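Workplace Organization, Unit 3: The Desk as a Filing Error
Handout for the Thursday group
Temitope Ogundipe

Picking up where we stopped. Last time we did drawers, and several of you asked why we were spending a whole session on drawers. Today is desks, and by the end of it you may miss the drawers.

Terms you need

Home: the place a thing goes back to. "Over there" is not a home.
Drift: what happens to a thing with no home. Drift runs toward the back of the desk and toward corners, and it is slow enough that you can sit beside it for a year.
Resident: a thing used daily. Residents get the front.
Lodger: a thing that came for one job and stayed. Most adapters are lodgers.

The Mackay exercise

Those of you who did the Mackay office survey will remember that the staff there rated their own desks "tidy" or "very tidy." The follow-up logged 2,327 loose items. When asked, people explained that cables don't count. Cables count. Write this down somewhere you will find it again, if your desk allows.

Salma Tahiri ran the same survey at Dadley the next month and added a rule I have since stolen: any object you have to move in order to wipe the surface goes on the list, including the ones you are fond of.

Reading a desk

Start at the back. The front of a desk is where people put what they want you to see (a mouse pad, squared up, is a great liar). The back is where the cables are. Then do the corners, then the edge, then look underneath. Only then sit down.
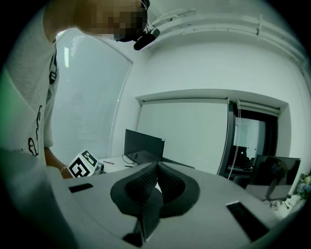
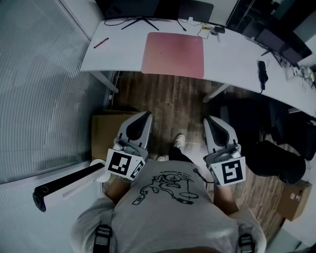 Fig. 3.1 and 3.2. One workplace. The second has the cable tangle at the back of the desk, the pink pad in the middle and the power strip over the edge.

Work on the second figure in pairs, ten minutes. Sort what you can make out into residents and lodgers. The red pen starts more arguments than anything else on the sheet, and I have heard a good case for both sides. For the power strip, say where its home should be and how you would fix it there. "Tape" will be accepted once per class.

Costs

The Brokadden job came in at $725 for trays, ties and labels. The Fliltdale quote was $3,000, and most of that was for new desks, which would have been just as full by October -- the cables would have moved in first. Ask about trays before you ask about furniture.

For next time

Pick one desk, your own or a willing colleague's. List its lodgers, give each one a home or an exit, and leave it alone for a week. Bring both lists, before and after. If they are the same list, bring it anyway and we'll talk about drift.

Reading: packet section 3, skipping the part on pegboard. I have opinions on pegboard and they get their own session.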